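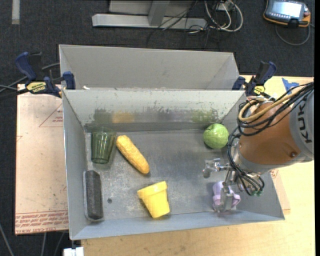
Petura two-finger gripper on a bin-picking bench, mixed items in a metal bin.

Petura Two-Finger Gripper — Evaluation Kit

Part no. 3954

The Petura is a jointed metal gripper for picking mixed items out of open bins. The evaluation kit is for labs and integrators who want to compare it with their present gripper before ordering.

In the kit
Gripper with 5 m cable
Kirnero controller
Adapter plate for the arm flange (tell us the arm model when you book)
Test log sheets

Setting up
Clamp the bins to the bench so they can't shift when a finger touches a wall. Leave slack in the cables at the wrist and check it at full rotation. Use items of different shapes: a cup, a tumbler, something round, a flat block. Cups lying on their side are worth including, as the fingers can take them by the rim or across the body.

Comparing grippers
Run 100 picks with each gripper, using the same items and the same arm speed. Log drops and missed picks separately. Most users need nearly five hours for two grippers, including the changeover. Flat items close to a wall are the slowest — allow extra time for them.

Loan terms
Kits go out for five weeks. Freight is paid by the borrower both ways. Scuffed fingertips are treated as normal wear and are not charged.

Bookings: Hedvig Öberg
Technical questions: Fiifi Agyeman

Last updated: April 9, 2024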